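Spent the afternoon at the Vistik open day. The flyer promised "household automation, live." I've been to enough of these to bring my own sandwich.

First station: a trash bin, a bottle with a red cap, and a person doing all the work with a gripper in each hand.

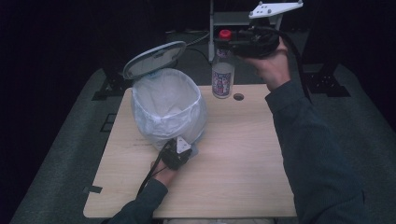
Costel Ene
Reporter, home tech, Evach

I asked when the robot takes over. Anca Coman, who ran the demo, said the handheld runs are what it learns from. Fine. How many runs for one bin? "100 is a start." A start!

She did answer every question straight, which is more than I got at Lungu in February.

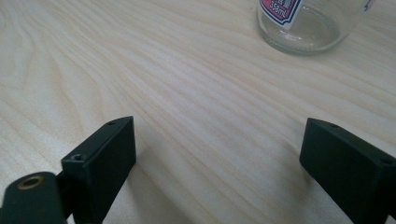
Gripper fingers open, glass jar up ahead.

The brochure says "any kitchen, any object." I asked about a greasy jar on a crowded counter. She said they haven't tried that yet. So maybe fix the brochure?

Back to the bin, because I wanted to see the fiddly stuff up close. Thin plastic bags are where these talks usually get vague.

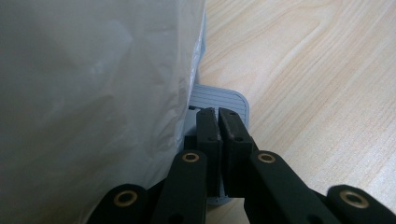

I stayed for 18 minutes of Q&A and still don't have a price or a date. Two people asked. Both were told "soon."

I'll go back when there's an arm doing it alone. Flurnar has an open day too and I'm asking them the same 4 questions.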